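Thread on the arm build, 3/18/21. The shop calls it Kallo. It's been on the bench at Fundamura since August and it can finally do chores, slowly.

1/ The job is simple to say. Pick things off a tabletop, put them in the drawer underneath, then get them back out. The drawer is the hard half.

2/ I rebuilt the finger pads last month. The old ones were too hard and anything round got away from them. The new ones are softer and took 3 tries to get the angle right.
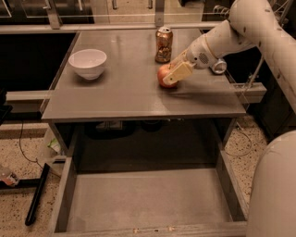 Kallo on the apple. Bowl and can share the table.

3/ Cans are easier than fruit. A can standing up is the same width from every side, so the grip plan hardly changes. Apples are all a bit different, and the stem end is the worst place to grab.

4/ Planning runs on Skillov. I had 149 logged grasps before I trusted it near anything I'd mind dropping.

5/ Reaching into the drawer means coming in low and nearly flat. The wrist has to stay under the lip of the tabletop, and the first version of the path went straight through it.
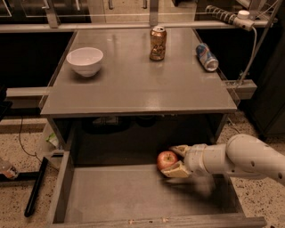 6/ So I added 2 waypoints and cut the speed for the last stretch. It's slow to watch — but the paint on the lip is safe.

7/ Still to do: cable routing, and a better depth setting for dark corners. Parts list is on the Fundamura page. If you've tuned grip force on a similar arm, tell me what you started with.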